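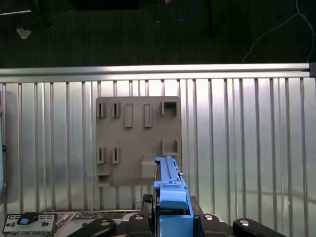

Ribbed metal under a bright light.

The coach left Sterkwood before breakfast. I had the front seat and a ticket for the Wudham caves, two nights, meals included. The guide read the itinerary twice and then slept.

At Wudham we climbed 2,920 steps to the shrine. My sister had written that the view was worth it. Fog covered the whole valley, so I ate my sandwich and came down.

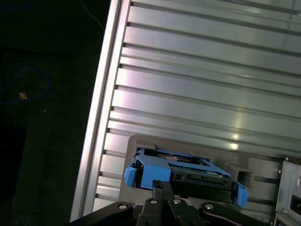

Grutport

The ferry was late. I bought a postcard of the caves, wrote "Clear all the way to Correa" on it, and mailed it to her before we sailed.

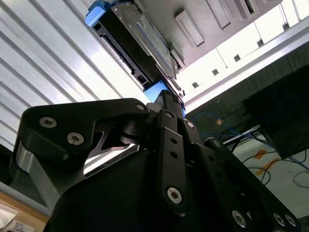

Black links and silver screws, seen from below.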